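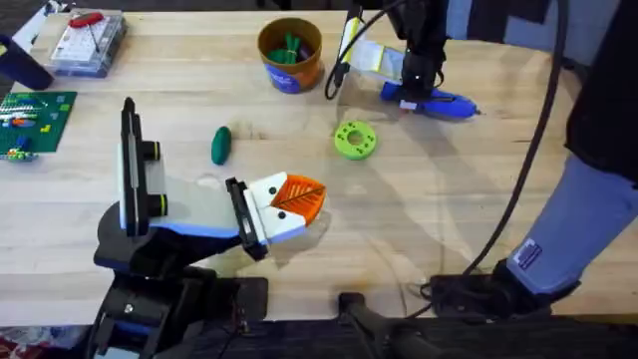
Two arms at the table, the far one holding the blue glue gun.

I've been living with the Kütt two-arm kit since November, and my job with it is very simple to describe: make examples. Lots of them. Pick something up, hold it, put it down, save the run, reset the table, go again. So I can't tell you much about how it does on a factory line, but I can tell you what it's like on your 80th episode before lunch!

First, the good stuff. The fingertips are great. They're ridged, bright orange and easy to spot in the recordings, and I'd buy the kit again just for those. Smooth tips (I had a set from Prata before this) let go of anything round, and half my runs went in the trash. With these I kept 693 runs in the first batch, and Ona Kuusk, who trains the model on the other end, only sent a handful back. She's picky, so I was thrilled.

Both arms hold their pose nicely too. I can park one with a tool in its grip and fuss with the other one for ages. 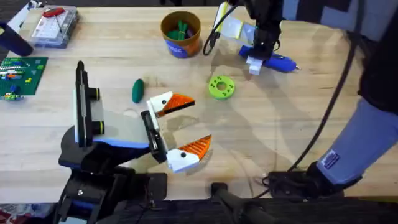 Near gripper open wide, green ring and small dark green piece still on the wood.

Now the gripes. The cables are a pain - there's always a loop hanging where I don't want one, and the clips in the box are too small to help. The recording software (it's called Grovitska) asks you to name every single task before it'll save, and it forgets the name if you pause. I lost most of a Thursday evening to that. And the manual tells you to record 200 runs of one layout before you change anything, which I think is bad advice. We did 100 that way and the model got very good at one corner of the table and hopeless everywhere else. Move your stuff around! Swap in bricks, cups, odd shapes, whatever's in the drawer. Ona's numbers got better as soon as I started doing that.

I also tried the Asau mounts on the near arm and went back to the stock ones after a day. They're stiffer, sure, but a bear to line up.

Four stars from me. If they fix the save screen I'll come back and make it five.

Contact | Copyright Bench Notes | Back to top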